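How to record a good towel run with the hand grippers

Posted July 6, 2022 by Refugio Magaña, Amivcombe Robotics Club
88 shares | 2 comments

Hello again, all! Quite a few of you have asked how we go about teaching our towel task, so I've finally sat down with a cup of tea and written it up (thank you for being so patient with me).

First, lay the cloth over the table and pull it smooth. Wrinkles are a nuisance, and a jaw will find every one of them. Put the rack towards the back and leave yourself plenty of room at the front.

Next, fold your towel into a square and set it down in front of you. Pick up a gripper in each hand, jaws facing inwards, and let the cables fall away to the sides before you begin. I still forget this and end up in a dreadful knot!

Now bring the jaws in, one to each side of the towel, and go slowly. Slower than that, even. Our Vulstead team rushed their first evening and had to throw most of it away, poor things. Keep your wrists loose, pinch, lift, carry the towel over to the rack and lower it between the wires. Then open both jaws and draw straight back.

If you drop it, stop the recording, fold again and start afresh. A single run can take up to 2 minutes, and that's quite all right. We have 1,029 good ones saved so far and would love to reach 1,779 by September, so do come along and add a few of your own.

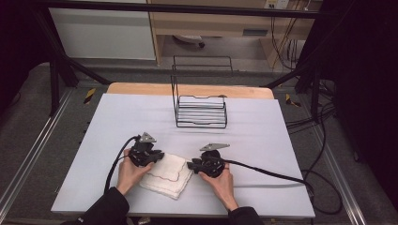 Jaws in from both sides, with the rack waiting behind.

Contact the club | © Amivcombe Robotics Club | Back to top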